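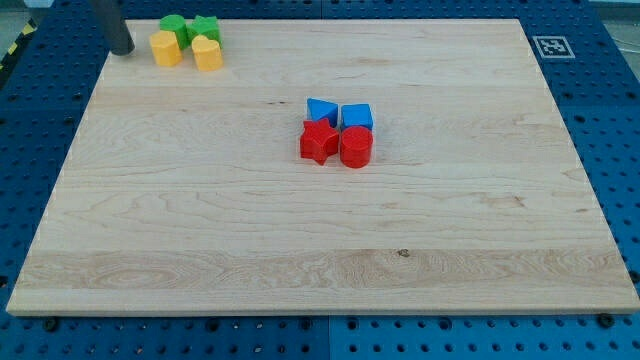

What is the difference between sorting and grouping?
Sorting puts every item into a category that was named beforehand. Grouping only asks that items end up together, and the rule can be worked out afterward, or changed halfway through.

Course notes, unit 4: Sorting and grouping with shape blocks
Early Math Methods, Kimaro Teacher Institute
Notes by Beatrice Mwakyusa, revised in October

Reading before class: the Plurum packet, sections on attributes and on patterns. Bring a pencil and the observation sheet.

Terms

Attribute – any property that can be used to compare two objects. With plastic shape blocks the usual ones are color and shape. Height is an attribute too, but it does no work in a set where the blocks are all much the same height.

Single-attribute sort. The child uses one property and ignores the rest. Green blocks here, yellow blocks there. A hexagon and a heart belong together if both are yellow.

Two-attribute sort. Both properties have to match. This is a large step up and many children who sort by color without trouble will drop one of the two rules partway.

Arrangement. How the blocks are laid out once they are together. Four blocks can go in a row, a stack, a loose pile, or a square of two rows of two. Arrangement is separate from the sort. A child may sort correctly and lay the blocks down anyhow, or build a careful square with no sorting rule at all. Record the two separately.

What the square layout tells you

Two by two is compact and easy to check by eye. It also allows a second rule to sit inside the group: one color in the back row, another in the front. If a child does this, ask "How did you decide where this one goes?" and write down the words used. Do not supply the word "row."

Remember that a child sitting on the other side of the board has front and back reversed. Tania Wickramasinghe raised this last term and the observation sheet now has a box for where the child sat.

Shape names

Use the proper name from the start: pentagon, hexagon, heart, arch. Children mix up pentagon and hexagon for a long time. Have them run a finger around the sides. A heart is a shape with a name, but it has no straight-sided count, so leave it out of side-counting tasks and keep it for sorting.

Work surface

A plain board is better than a patterned mat. Leave clear space between groups, enough to put a hand down flat.

Practice task (in pairs, 20 minutes)

Take 12 blocks from the Jivel tub. One partner makes groups of four using a rule and does not say it. The other states the rule, then moves one block so that the rule is broken. Swap.

Write up one round for next class, half a page.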